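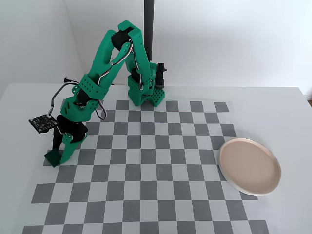 May 15, 2019. Reach error again, third go at the hand-eye fit. Old method (touch the tip to known points by hand, write down joint angles, solve) gives an answer that looks fine on paper and then misses sideways once the arm stretches out. New method: let the arm do the touching itself, low and slow, tip just about on the mat, use the checkerboard corners as the known points. Gripper empty for all of it, jaws apart, only the dark thin one counts as the tip. Plate stays over on the right side, well away from the touch points, and is kept as the test target at the end so the fit never sees it.

Order of work so far:
Home, wait for servos to settle, go to start corner.
Come down in small steps until the tip meets the mat. Stop on current rise in the shoulder servo, not on commanded height. Commanded height is rubbish near the front because the forearm sags.
Log joint angles, go up, next corner.
7 corners per run, 7 runs. Shuffle the corner order every run, otherwise servo warm-up gets mixed in with position and you can't pull them apart afterwards. Did this wrong on Monday, whole set binned.

Results. Runs 1 to 4 agree nicely. Run 5 jumped. Spent ages on the solver before checking the arm: base screw had backed off a quarter turn. Tightened, redid 5, agrees now. Old run 5 kept in the folder marked BAD, don't delete, useful to show what a loose base looks like in the residuals (all corners shift the same way round, like a twist).

Run 6 ok. Run 7 ok apart from one corner where the current threshold tripped early, tip still in the air. Think the gray cable by the wrist was pulling when the forearm is that low. Gave it more slack and repeated that corner only. Not strictly fair but noted.

Fit with sag term: residuals much flatter front to back. Without it, same old slope. So the sag is real and it is worth one extra parameter. Tried a second parameter for the elbow as well, made no difference I could see, took it out again.

Rommel Salazar asked why not use the circuit board end as the reference and skip touching altogether. Because its standoff flexes, and we'd be measuring that aswell. He still thinks the touch biases the height reading (tip presses in a bit before the current rises). Fair point. Could be checked by coming down at half speed and seeing if the heights move. Not done yet.

Compared with the Tsuji script: theirs wants 11 points minimum and won't take a sag term without rewriting the front end. Ours is uglier but takes both. Their write-up is good on outliers though, pinch that bit. The paper copy from 2003 in the Ilwood folder has the same idea with a dial gauge, worth a re-read, pages are out of order.

To do
Half-speed runs, same corners.
Plate test: go to the plate centre from the fitted model, measure miss with the ruler. Both fits, with and without sag.
Thread lock on base screw.
Mat edges: use inner corners only. The stepped outline makes it too easy to count from the wrong square, I did it twice.
Send residual plots to Plundcombe once the plate test is in, not befroe.

Left powered off, home position, logs copied to the shared drive under prikham_touch.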